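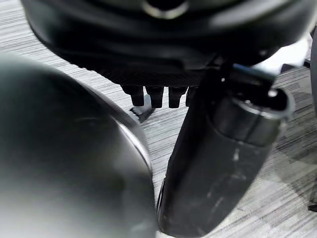 Ok so the garage. Five evenings in and I can see the floor again. Gray paint, which I'd honest to goodness forgotten about. Thought it was bare concrete. Fraser MacRitchie helped me paint it the summer we moved to Noldale and then I covered it with boxes for years.

Quick post tonight, I'm tired and my knees hurt.

Where things stand. Back wall is clear. Left side is clear except the freezer, which stays. Right side is still a disgrace — two bikes, the bad ladder, a roll of carpet from the old house that I keep telling myself is the right size for something. It isn't. Measured it last night. Going.

What I did differently this time was floor first. In January I tried doing shelves first and got nowhere, because everything I took off the shelves went on the floor, and then I couldn't reach the shelves. Took me a whole weekend to end up with a worse garage. So this time, everything off the floor, out to the driveway, sweep, then only bring back what I'd actually walk across the yard to get.

Rules I made up on the first evening and mostly stuck to:

- If I have two, the worse one goes
- No "parts" boxes unless I can name the thing the parts belong to
- Paint cans get opened. Skin on top, fine. Solid, gone
- Anything of Dad's goes in the one blue tub and I don't look at it until the end

The last one saved me. I'd have been sat on an upturned bucket reading seed packets till midnight otherwise.

Stuff I found. Three tape measures. The good trowel. A bag of grout that had turned into a bag-shaped rock. The manual for the old Vinen mower, which I gave away with the mower, or so I told the guy, sorry. A receipt from 2000 for gutter brackets, still folded around the brackets. Never put up. Wrong house now anyway.

And screws. So many screws. I sorted one coffee can just to see and got 51 of the same stubby brass kind before I gave up and tipped them all back in. Can't remember ever buying brass screws. Kept them.

Took a load to the dump at Rankin on the way to work, and another one after. The second time the line was out to the road. Paint has to go in a different place from everything else, other side of the scales, and you have to go round again if you forget. I forgot.

Fraser came by for an hour and took the tile cutter and the big clamps, so that's a whole shelf. He also wanted the ladder. I said no, it's bad, the third rung moves. He said he knows about the third rung. I still said no. It's on the dump pile with tape round it.

Money so far, for my own records really. Almost 300 dollars, and most of it was shelving. I bought the Wanileo ones, the kind that slot together, two units, and they went up ok by myself with a rubber mallet. One shelf went in upside down and I've left it. It has a little lip on it now, which is quite good for jars. Then hooks, a new push broom, and contractor bags. Don't buy the cheap bags. I bought the cheap bags first and had wet leaves and broken flowerpot all down the drive.

Still to do:

- Bikes up on the wall. Need to find the studs, need to find the stud finder
- Carpet out
- Touch up the floor where the freezer got dragged, there's a long scrape
- Label the new shelves before I forget what I decided
- The blue tub

On the floor paint — I've got half a can left and it opened fine, no skin even. Worried it won't match. The part under the boxes has hardly worn and the part by the door has had boots and tires on it, so it's really two grays by now. Might do the scrape and one big square around it and call it a parking spot for the freezer. If anyone has patched a painted floor and not had it look like a patch, tell me how. Do you feather it? Do you just do the whole thing again? I really don't want to do the whole thing again, it means everything back out on the driveway and they're giving rain.

Oh and for the people who asked after the last post, no, I haven't found the sprinkler key. I did find the sprinkler. I've been turning the valve with pliers and it's getting pretty chewed up so if it's not in the right hand corner I'll just go buy one.

One good thing. I swept tonight with the new broom and it took maybe two minutes, wall to wall, and I stood there with the door up and the light on like a person who has a garage. Then I went and put teh recycling in there. Only till the morning though.

More when the bikes are up.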